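From: Genalyn Espiritu
To: Flelero simulation cell list
Subject: Re: Head view tilt and right arm start pose, dining room cell

Dear colleagues,

Thank you to Tahira Jadoon for the report quoted here. My reply covers the setup of the dining room cell only; the other Saludo cells are maintained by Sverre Fagerlund and are not affected.

On June at 09:40, Tahira Jadoon wrote:
> After the update to build 224, the dining room cell loads with the
> head view rolled well away from level. The right arm also starts
> over the near end of the table, toward the potted plant. The
> reset script reports no error. Should we suspend runs until the
> start pose has been checked?

Yes, please suspend runs on this cell. I loaded build 224 with the stored configuration and obtained the same result. The table, the doorway and the walls all lean, and the right gripper is reaching toward the plant while the left arm stands upright.

The head roll value and the arm start pose are kept in separate files and must be corrected separately. Please follow the order given.

1. Load the cell with physics paused and save the head view before changing any value. The saved view should show both arms, the table and the open doorway, as in the one I obtained this morning.

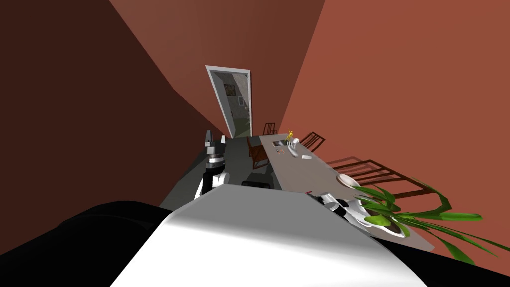 2. Open the head mount file and set the roll offset to zero. Reload the cell and confirm that the door frame stands upright in the view. Do not compensate by rotating the room.

3. Restore the right arm start pose from the previous build. The gripper must be clear of the leaves as well as the pot, as the collision shape for the plant covers both.

4. Run the reset script 12 times. Record the joint readings after each reset and attach them to the maintenance entry.

5. Release the pause and let the cell hold its start pose for 1,930 steps. If either arm drifts, stop and write to Nestor Dagdag before editing the joint gains.

The plate and the small items on the tabletop are to be left at their present positions, which Flarkent uses for its own comparison runs.

Divina Navarro will reopen the queue once the entry has been signed. Requests already submitted will keep their place.

Regards,
Genalyn Espiritu
Cell Maintenance, Foltaden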